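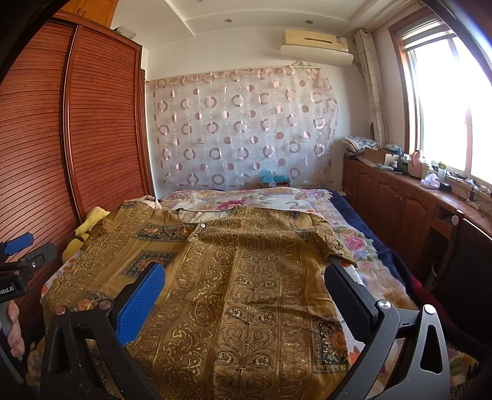 Folding notes, patterned shirts
Thursday, October 13, 2022

Went back to the Studon fold on the brown and gold paisley shirt. The instructions say to lay it flat with the collar toward the head of the bed and smooth the body down before touching the sleeves. Fine. They also say any flat surface will do, and I don't buy that. A mattress gives when you press on it, and the crease ends up wherever it likes.

The print is a mixed blessing. The bands run lengthwise, so they ought to work as fold lines, and Studon makes a lot of this. I tried it on the outer bands. The two sides came out uneven both times. Either the bands aren't the same distance from the placket or I pulled the cloth. Need to measure before blaming the print.

Right sleeve is the usual trouble. Leave it bunched toward the edge of the mattress and it drags the shoulder with it. Straighten it first, whatever step 2 says.

Cormier sheet claims a folded shirt should fit a 64 square inch shelf slot. With which shirt? No size given. The "100 percent repeatable" line has no test behind it that I can find.

Also, roses on the bedsheet plus paisley on the shirt makes it hard to judge the hem by eye. Try again with the navy blanket pulled across underneath.

To do:
measure band to placket, both sides
same fold on a table
plain shirt for comparison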